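Enurmont Residents' Forum
Board: Building Rules and Notices
Topic: Proposed change to quiet hours

Pacita Javier (Moderator)
Sun 31 January
Residents are invited to comment on the proposal to move the start of weekday quiet hours from 10 p.m. to 9 p.m. The morning end time would remain at 7 a.m. Comments posted in this thread will be forwarded to the management office at Dresetti House. Please keep remarks to the proposal itself.

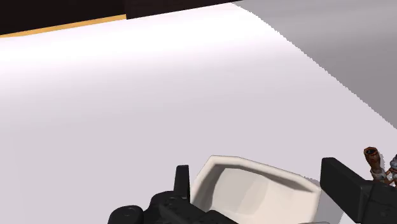 Does the earlier start apply on weekends?

Weekend hours are not part of this proposal and would stay as they are now.

dresetti_4th_floor
I support the change. Several households on our floor have school-age children, and the current hour is too late for them. I would ask that the notice define what counts as noise. The present wording says "disturbing sounds," and two neighbors can read that very differently.

ho_tenant
I must respectfully disagree with the previous poster. Many residents work late shifts and do not reach home until after 8 p.m. An earlier start would leave them very little time to run a vacuum cleaner or a washing machine. The lease I signed gives the present hours, and I would expect written notice before any change.
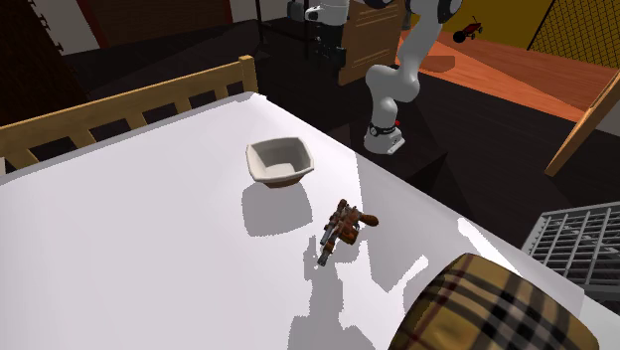 I would also point out that the Pellico wing has thinner floors than the main building. Complaints from that wing should be handled through rugs and floor pads before the rules are changed for everyone. The management office was asked to review this in the fall and has not yet replied.

Pacita Javier (Moderator)
The floor review is still open. The office has received a quote of $3200 for padding in the Pellico corridors and will share it once a second quote arrives. With regard to leases, any change would be sent in writing 18 days before it takes effect.

pellico_resident
As a resident of that wing, I do not agree that padding in the corridors will help. The sound comes from inside the apartments, mainly chairs being moved on bare floors. Felt pads under chair and table legs would cost each household very little. I would accept the present hours if pads were required.
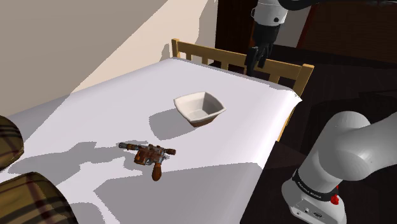 Bowl and toy blaster on the white tablecloth.

dresetti_4th_floor
Pads would be a reasonable first step, but I do not see how the office could enforce them. I continue to favor the 9 p.m. start.

ho_tenant
A trial period would be acceptable to me, provided that laundry machines are exempt until 10 p.m.

Pacita Javier (Moderator)
The request for a laundry exemption has been added to the comments going to the office. This thread remains open.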